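Zeman folding table, white – my review after one winter

Reviewed by Igor Štefanec, Bivstead
Sunday, December 29, 2019

I bought this table in the Hornilthorpe shop for $168. In the catalogue it was 19 dollars more, so I was already in a good mood when I carried it to the car. The item number is 3546, if you want to ask for the same one. They have also a grey colour, but my wife prefers white.

Assembly needs 2 people. The leaflet says one, and I tried it alone, and I scratched the floor. The screws are good quality and the holes are in the right places, I can't say this for every table I have owned. The feet can be turned to level it – our floor is not straight near the window, so for me this was the most important thing.

The top is easy to clean. Coffee comes off with a damp cloth. Blue pen doesn't, I used a little vinegar and a faint mark stayed. When you lean on the corner with your elbow, the table moves a bit. For writing or sewing it is no problem, for kneading dough I would choose something heavier.

Delivery to Bitaldale was also possible but they wanted extra money for the stairs. The colour of the legs is a little more yellow than the top, in daylight you notice it.

I give four stars from five. 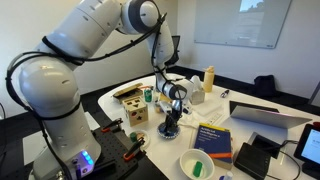
White tabletop with a black holder on a round blue base.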